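Section 4 of the Stumon cabinet manual. Please read section 3 first if the wall bracket is not installed yet.

## 4. Connecting the power supply and the fan tray

The Stumon wall cabinet comes with one fan tray (Brotau type) and one power strip. Both are made for 230 V. If your building has another voltage, do not connect them, and ask your dealer for the correct set.

**Caution:** Switch off the circuit at the main panel before you begin. The switch on the power strip is not enough.

1. Open the front door fully and lift it from its hinges. Put it on a flat place where nobody walks.
2. Slide the fan tray into the top rails until you hear a click on both sides.
3. Fix the tray with the 2 short screws from the small bag. Tighten by hand only.
4. Lead the fan cable down the left channel. The cable must not touch the door edge.
5. Fix the power strip at the rear, with its switch to the front.
6. Connect the green-yellow wire of the door to the grounding bolt. Do this also if you will keep the door open most of the time.

*Note:* The cabinet is 405 mm deep inside. A plug with a straight cable exit may press against the door, so we advise an angled plug.

### 4.1 Equipment on the shelf

The lower shelf can carry 80 kg when the weight is spread equally. A desktop computer may stand or lie on it. Finish all work inside the computer before you put it in the cabinet, and close its side panel.

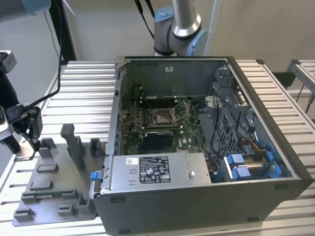
7. Put the heaviest device on the shelf first, near to the wall.
8. Leave a free hand's width behind each device for air.
9. Hang the door back and check that it closes without force.
10. Switch on the circuit, then the power strip. The fans should start within a few seconds.

If the fans stay silent, switch off again and check the plug of the fan cable. The dust filter (Grustent, coarse) is changed as explained in section 6.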